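Goscombe Table Words
README, version of 22 Jan 2025

Goscombe Table Words is a list of 3094 words and sayings that people in and near Lurkden use for meals, crockery, leftovers and laying the table. We started it in September with a shoebox of old cards and it has grown into something we're really fond of!

What's in it

entries.csv has one row per word: spelling, meaning, who says it (by age band, never by name) and a sentence showing it in use.
variants.csv links spellings that belong together. "Nammet" and "nummet" share a row number, and so do a good many odder pairs.
notes.txt holds everything we couldn't squeeze into a column. Do read it, the arguments over what counts as "supper" are in there.

How the words were gathered

Chaimae Soliman talked to 70 speakers, mostly in their own kitchens, and İlker Uysal typed up the cards and built the tables. We asked open questions first (what do you call the meal at midday?) and only then tried words from the cards. If a speaker knew a word but never used it, the status column says "known".

Plates and glasses

Plates, glasses and a utensil basket are good for starting people off, and a plain plate can bring out three or four names in one sitting.
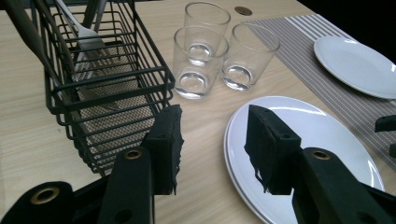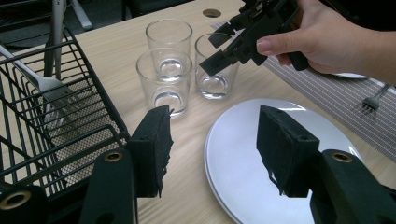
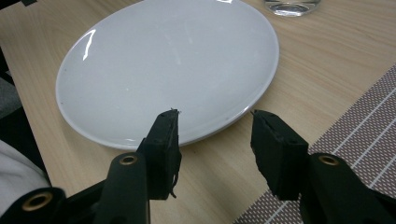

Words prompted by a piece of crockery have a P in the source column. Words from the cards have a C, and everything that simply came up in talk has a T. The T rows are our favourites.

Known gaps

Speakers under 20 are thin on the ground. Baking words stop at the letter M, as the second card box hasn't been typed up yet. Spellings follow the Sevitz guide except in 100 older rows, marked "old".

Using it

Free for teaching, research and pub quizzes. Please credit Goscombe Table Words, and send new words to İlker, with the village if you know it.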